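本网站使用 Cookie 来记住您的语言和登录状态。继续浏览即表示您同意我们使用 Cookie。 接受 仅必要 了解更多

Dindoso 慢信会 常见问题

写信来问的朋友越来越多,有些问题我们在回信里答过好多遍,每次答得还都不太一样,有时候多说两句,有时候赶着寄件就少说两句,想想挺对不住后来的人的。所以趁着秋季这一轮开始之前,把大家常问的整理到一页上。页面有点长,您可以泡杯茶慢慢看,也可以直接跳到自己关心的那一段。最近一次修改是10月15日(星期一),要是您手里有以前打印的旧版,请以这一版为准。

慢信会是做什么的?

简单讲,就是帮喜欢写信的人找到愿意收信、也愿意回信的人。您报名之后,我们会给您配一位笔友,两个人在一轮里互相写纸质的信,一轮24周,写多写少由你们自己商量,我们只希望每个人至少寄出5封。最早是 Morag Aitken 和 Armelle Bailly 两个人通信,后来把各自的朋友也拉进来,朋友又拉朋友,慢慢就有了名单,有了信箱,也有了这个网站。Dindoso 这个名字是 Armelle 家里一只旧铁皮饼干盒的叫法,她们最早的信都收在那只盒子里。要问这个词什么意思,连她母亲也说不清楚。

现在名单上有763位会员,住得很散,有城里的,也有邮递员一星期只去两趟的地方的。年纪也散,退休的老师、跑船的、刚上大学的都有。中文信、法文信、英文信都配得上,别的语言要碰运气,您在报名表上写明就好,我们会尽力去找。

报名有什么条件吗?

年满18岁就可以。常有家长来问能不能让孩子参加,我们心里是很愿意看到小朋友写信的,可是要把地址交给一位不认识的成年人,这件事我们人手不够,照看不过来,所以只好请您再等几年。倒是有不少家庭是家长自己报名,孩子在信尾画一幅小画,收信的人往往高兴得不得了,这样完全没问题,只要别写孩子的全名和学校就行。

字写得好不好看、文笔怎么样,都不要紧的。Bernadette Riviere 是负责配对的,看过的报名表大概比谁都多,她常劝人:认得出来的字就是好字。打字打印出来的信也收,手不方便的会员有好几位一直是打印正文、亲笔签名,对方都很习惯了。

要交钱吗?

会费没有。邮票、信纸、信封要您自己出。愿意捐一点的话,我们用来付转信箱的年租和网站的费用,捐不捐都不影响配对,我们配对的时候根本看不到这一栏。

笔友是怎么配的?我可以自己挑吗?

您填表的时候会看到几个问题,比如喜欢写长信还是短信,最近在忙什么,有没有什么话题是不愿意聊的。Bernadette 把表打印出来,一张一张摊开来看,凭感觉配。真的就是凭感觉,我们试过用表格筛,把爱好一样的人放到一起,有几对很好,也有几对写到第三封就没话了,两个人都喜欢种番茄,番茄的事总有说完的一天。后来还是回到老办法。

不能自己挑人,但是可以提要求。想找年纪相近的、想找说同一种方言的、想找养猫的,都可以写。如果您是跟朋友一起报名,请注明一下,我们就不会把你们配成一对,你们反正也能互相写。

配上的人聊不来怎么办?

会有这样的情况,请千万别觉得是自己的问题。建议先写完三封再做决定,头一封大家都端着,第二封还在找话说,常常到第三封才看得出这个人平时是怎么讲话的。如果三封之后还是觉得别扭,给我们写一句话就行,不用解释理由,我们会替您跟对方说一声,用的是很温和的说法,然后给两边都重新安排。

要是对方的信让您不舒服,比如反复打听您不愿意说的事,要钱,或者讲一些不该讲的话,那就一封都不用等,马上告诉我们,原信请留着别扔。Alun Wynne 专门处理这一类来信,他很有耐心,嘴也很严。

我不想让陌生人知道我的地址,可以吗?

可以的,而且我们很理解。报名表上有一格叫“转信”,勾上之后,您的笔友只会看到我们的信箱和您的编号,信寄到我们这里,再由我们套一个大信封转给您。这样会慢一些,平常多等一个星期左右,到了12月要更久。转信的邮费第一次由我们出,之后请您每轮寄一叠邮票过来,面值和张数会在确认信里写清楚。

我们不拆信。唯一的例外是信封在路上破了,里面的东西往外掉,那我们会拿胶带补好,在外面写一句“收到时已破损”,再签上经手人的名字。

有些会员通信久了,自己愿意把地址告诉对方,那是你们之间的事,我们不拦着。只是请您想清楚再给,地址这种东西给出去就收不回来了。

第一封信该写什么?我对着信纸坐了一晚上……

这大概是我们收到最多的一个问题,几乎每一轮都有人在半夜里发邮件来问,看得出来是真着急。您就从手边的事情写起吧。今天中午吃了什么,楼下修路修到哪儿了,您正坐在一张什么样的桌子前面,窗户开着还是关着。这些话听起来没什么意思,可是对一个从来没见过您的人来说,全都是新鲜的。Morfudd Gwilliam 当年收到的第一封信,有一整页都在讲怎么给一只漏水的水壶找盖子,她到现在还记得那只水壶,两个人也一直写到现在。

也不必把自己从出生讲起。有的会员很认真,头一封就写了一份履历,学校、单位、得过的奖,都排得整整齐齐,对方回信的时候反倒紧张起来,不知道从哪里接话。留一些以后讲。信尾问对方一两个问题是个好习惯,问得具体一点,“你那边秋天会下雨吗”就比“你最近好吗”容易回答得多。

实在写不出来,就抄一段您最近读到的喜欢的句子,说说为什么喜欢,也是一封信。

用什么纸、什么笔比较好?

什么都行。练习本撕下来的纸、旧日历的背面、火车上拿的餐巾纸,我们都见过。如果您想要一点建议的话:纸太薄的话两面写会透,读起来费眼睛,写一面就好;钢笔字遇到水会化开,信封上的地址最好用圆珠笔或者油性笔写。信纸我们自己常用的是 Clodero 的横格本,纸有点发黄,不洇,一沓用得很久。Rivell 的那种带细纹的纸很漂亮,就是印章盖上去干得慢,性子急的人容易抹花。

喷香水请稍微手下留情,有几位会员对气味很敏感,同一个邮袋里的别的信也会跟着一起香。

信封上可以盖章、贴贴纸、画画吗?

当然可以,我们特别喜欢!只有一条,请把写地址的那一面右边和下边空出来,上面要贴邮票、盖邮戳,下面那一条邮局的机器要读,画满了花的信封有时候会在路上多转好几天。背面随您发挥。

盖章的朋友请记得等印油干了再装进邮筒,红色的尤其要多等一等。章面蘸印油的时候轻轻拍几下,比使劲往下压一次要匀。盖完拿一张废纸再盖两下,把剩下的颜色带走,下次换颜色就不会串。橡皮章用久了边上会积一圈干掉的印油,用湿布擦擦就好,别泡水。 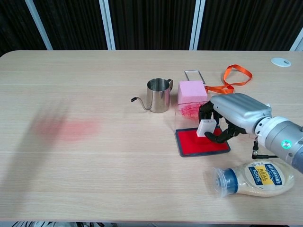
白色小章块与红色印台

会里自己也有一枚编号章,凡是经我们手转出去的信,大信封背面都会有一个小小的红印,旁边手写您的会员编号。如果收到的转信上没有这个印,请告诉我们一声,多半是忙中漏盖了,不过还是核对一下比较放心。

火漆封口也有人问。漂亮是真漂亮,可是厚厚的一坨在分拣机里容易碎,也容易把别人的信刮坏。想用的话,请在外面再套一个普通信封,让对方拆开以后再看见它。

信里可以夹东西吗?

扁的、轻的、不会坏的都可以。压干的叶子、车票、邮票、一小段毛线、自己剪的书签,都很受欢迎。种子和新鲜的植物寄到国外会有麻烦,请不要夹。钱和购物卡也请不要夹,哪怕是过年过节,收的人会为难,我们也不好处理。茶包呢,大家总是忍不住要寄,国内通信我们睁一只眼闭一只眼,寄到国外请先查一下对方国家的规定。

吃的东西只有一次例外,是 Armelle 的笔友寄来的一片饼干,寄到的时候已经是粉了,她倒在碟子里拿勺子吃掉了。请别学她。

我的信寄出去很久了,对方一直没有回音,是不是寄丢了?

先别急。国内的信平常一个星期到十天,国际信件三到五个星期都算正常,碰上年底就更难说了。而且对方也要时间坐下来写,有人收到信喜欢先放几天,早上看一遍,晚上再看一遍,然后才动笔。我们一般建议从寄出那天算起,国内等四个星期,国外等八个星期,过了这个时间再来找我们。

来找我们的时候,麻烦告诉我们寄出的日期(记得个大概也行)、是直接寄的还是走转信,还有您的编号。走转信的信我们有登记本,收到哪一天、转走哪一天都记着,翻一翻就能查到。直接寄的信我们查不到路上的情况,不过可以帮您问问对方,有时候是搬家了,有时候是住院了,有时候就是不好意思,拖得越久越不敢回。最后这种情况特别多,问一声,对方往往松了一大口气,过几天信就来了。

如果那位会员真的不写了,我们会给您配一位新的。您等的那段时间不算在这一轮里,顺延就好。

我自己拖了很久没回信,现在还能回吗?

能!请一定要回。开头写一句“拖了这么久很抱歉”就够了,不用写满半页的道歉,对方想看的是后面的内容。Morag 有一封信隔了两年多才回,当中搬了两次家,那封没回的信一直跟着她从一个抽屉换到另一个抽屉,最后回过去的时候对方还在老地方。她们现在一年见一次面。

如果您知道自己接下来要忙一阵子,考试、生孩子、照顾家里老人,可以先寄一张明信片说一声“过两个月再写”,或者给我们发个邮件申请暂停。暂停多久都可以,名额给您留着。

必须用手写吗?可以同时用邮件或者手机聊天吗?

手写不是硬性规定,前面提到过,打印也行。至于加了联系方式在手机上聊,我们管不着,也不想管。只说一个观察:有些朋友加上之后每天聊,聊得很热闹,信就不写了,再过一阵子手机上也不聊了。也有的两样都做得很好。您自己掂量吧。

我收到的信可以发到网上吗?

请先问过写信的人。信封正面有地址,拍照的时候一定要遮住。信里面的话是对方写给您一个人的,哪怕写得再好、再好笑,没有得到同意就请不要往外放。反过来说,如果您不介意别人晒您的信,可以在信里主动讲一句,省得对方开不了口。

会里每年印一本小册子,登一些会员自愿拿出来的信,全部去掉姓名地址,改过的地方都请写信的人和收信的人看过。想投稿的话,复印件就好,原件请自己好好留着。

信越来越多,怎么保存?

鞋盒是很好的,真的。放在不潮、晒不到太阳的地方,别用橡皮筋扎,橡皮筋时间长了会粘在纸上,扯下来带走一层皮,换成棉绳或者纸条。信封别扔,邮戳上的日期以后会很有用,许多人写信是不写年份的。有会员用 Deschamps 的硬纸文件盒,按年份竖着放,翻起来方便,也有人按笔友分。铅笔在信封角上轻轻编个号,过几年要找某一封,省好多工夫。

自己寄出去的信要不要留底,看个人。有人寄之前拍一张照,有人觉得寄出去就是对方的了。我们办公室里这两派一直没有吵出结果来。

可以换笔友吗?可以同时有好几位笔友吗?

一轮结束的时候,我们会给每位会员寄一张回执卡,上面有几个选项:跟原来的笔友继续,换一位,或者原来的留着再加一位。请在三个星期之内寄回来,没有寄回的我们就当您想继续。

同时写好几位,新会员我们一般不建议,先写满一轮再说。热情高的时候觉得一星期写四封都行,等到年底事情一多,桌上堆着四封没回的信,心里就沉甸甸的了。

我搬家了怎么办?

请尽早告诉我们新地址,邮件或者写信都可以,写明编号和从哪天开始生效。也请自己给笔友写一张卡片,我们这边通知得慢。能在邮局办转寄的话最好办一个,总有一两封信是在您搬家前一天寄出来的。

你们有见面的活动吗?

每年有一次,就在 Morfudd 家那条街上的小厅里,有茶,有蛋糕,大家带信纸来交换,也有人整个下午坐在角落里写信,谁也不打扰他。来不来完全自愿,也不要求两位笔友一起来。胸前可以别真名,也可以只别编号。日期定下来之后会随转信一起寄通知,不上网的会员也能收到。

想退出怎么办?

写一句话来就行,什么时候都可以。我们会把您的地址从名单上拿掉,转信登记本上的那一页留到这一轮结束,然后销毁。如果方便的话,请给笔友也写一张告别的卡片,短短两行也好,免得人家一直往信箱里看。以后想回来,随时欢迎,编号还是原来那个。

我的问题这里没有写到

那就写信来问吧,纸质信最好,邮件也看。我们每周二和周五拆信,回得不算快,但每一封都会回。寄纸质信的话请附上回邮信封,信封背面写上您的编号,新朋友还没有编号,写“新”字就好。

订阅慢信会简报,每季一封,通知报名时间与小册子目录。请输入您的电子邮箱 订阅 您可以随时取消订阅。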